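Bench Sorting and Packing Assistant (part-time, fixed term)

Kenville site, small containers section

37 shares | 4 comments

Hermans is hiring for the small containers section at Kenville. The work is done at a table: translucent plastic containers with small items inside go into white plastic baskets, and the baskets are checked and moved on.
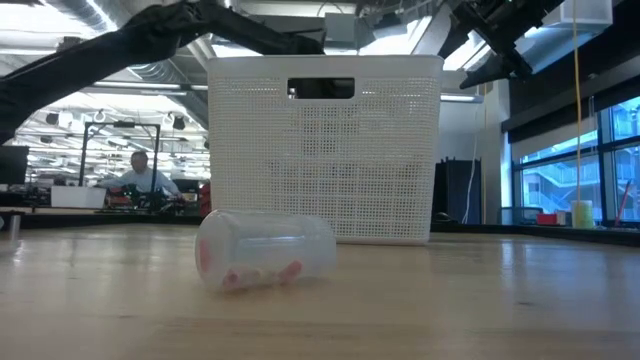
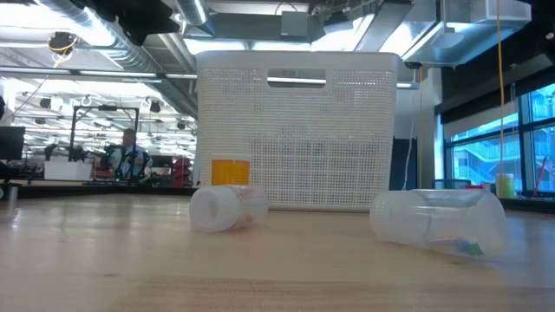 White basket and small containers on the table.

Reading time: 4 min

Scope of the position

The section receives small plastic containers in mixed lots. Most are translucent; a few are solid colored. They arrive with their contents in place, usually a few small pieces in each. The assistant takes containers from the lot, inspects them, sorts them by size and places them in a basket. Filled baskets go to the shelving at the end of the room.

The position runs from May for 14 weeks, with 4 shifts per week. Each shift starts at 8:00 a.m. and ends at 12:30 p.m., including one paid break. The current backlog is 1470 containers. New lots from Lilletti are added as they come in, and the position may be extended if the backlog is not cleared within the term.

Main tasks

- Set one basket on the table with the handle opening facing you. Work from the front.
- Lay translucent containers on their sides in front of the basket for inspection. Contents settle along the lower wall in this position and can be checked without opening the lid.
- Compare the contents with the lot sheet by color and number of pieces. Faint tints at the bottom of a cloudy container count as contents until checked. If the color cannot be confirmed through the wall, open the container over the tray, check, and close it again.
- Keep capped solid-color containers upright. They are not inspected through the wall and have their own column on the sheet.
- Check that caps are seated. A cap that turns freely without tightening goes in the reject bin with its container.
- Place containers in the basket one at a time. Large ones go on the bottom, small ones on top. Do not fill above the rim.
- Tag the basket at the handle opening and enter the tag number on the sheet.
- Wipe the table between lots. Small pieces left from one lot must not end up in the next.

Baskets and containers

The baskets are large, white, and perforated on the front, with a solid rim. Small pieces can pass through the perforations if a container opens inside the basket, so loose pieces are never put in directly. Damaged baskets are set aside and not repaired on site.

Containers are sorted into three classes: small, large, and open cups. Open cups have no lid and are handled last. Some older containers from the Gotier stock have gone cloudy and take longer to read. Extra time is allowed for these and no rate target applies to them. For the remaining stock, the target is 12 baskets per shift after the first two weeks. No target applies during training.

Requirements

- Able to stand or sit at a table for a full shift. A stool is available.
- Able to tell similar light shades apart, such as pale pink from pale yellow, under bright overhead lighting. A short color check is part of the interview.
- Able to lift a filled basket with both hands and carry it across the room.
- Able to read and fill in a printed sheet in English.
- Steady work with small parts. Earlier work in packing, kitting, stockroom or lab support is useful but not required.

Applicants must be 18 or older. No certificate or license is needed.

Training

The first two shifts are paid training. They cover lot sheets, the three container classes, cap checks, and the reject procedure. A practice lot is sorted on the second shift and reviewed with the shift lead. Applicants who have worked in the section before may skip the practice lot.

Conditions

Pay is hourly and follows the Kenville support grade, step one. The rate is stated in the interview letter. Gloves and an apron are provided. Closed shoes are required. Food and drinks stay in the break room, including bottled water. Lockers are next to the side entrance. Parking is free in the rear lot, and the bus stop is across the street from the front gate.

The room is bright. Light reflects off the tabletop, and people who are sensitive to glare should mention this in the application so that a matte mat can be set out at their place.

Shifts can be swapped within the same week with the agreement of the shift lead. Missed shifts are not made up at the end of the term.

How to apply

Send one page with your contact details, the shifts you can work, and any related experience. A full résumé is optional. Write "Kenville small containers" in the subject line. Applications can also be left in the box at the front desk in a closed envelope.

Interviews take 20 minutes and are held at the site. They include the color check and a short sorting task with one basket. Bring reading glasses if you use them for close work.

Applications are read in the order received. The listing is removed when both openings are filled. Applicants who are not selected stay on the contact list for later lots unless they ask to be taken off.

4 comments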